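Courses > Automation Lab > Handouts > Cell Care
Filed under: Two-Arm Cell, Week 7
Monday, April 13, 2026, by the Tarnley lab instructor

Okay, cable day! I know you'd all much rather be programming, but the Butameo cell lives or dies by its cables, so I start every setup there. Bring both arms in over the cups, slowly, and watch how much slack each wrist cable needs (I keep the mugs out while I do it, they give me something to aim at).

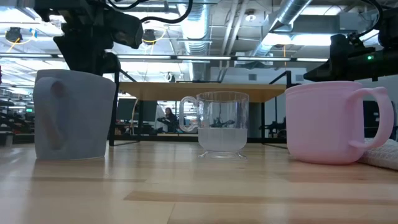
Couldn't we just tie the cables tight to the forearm, Marikar asked on the course board, and be done with the loops? I tried that in January and don't recommend it! The wrist needs room to turn, so tie at the forearm and leave the last stretch free. Then run the slow test program, 200 cycles, and look at the jacket near the wrist for scuffs.

Next, fold the left arm back past the table edge and check the right one by itself. Look at where its loop sits when the gripper is down low over a mug.

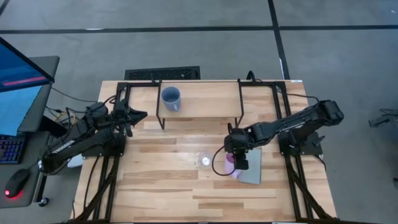

Base plates and rails

Power off first, please. Snug the base plate bolts, then the rails, and write the cycle count in the log (we were at 1,235 when I last looked).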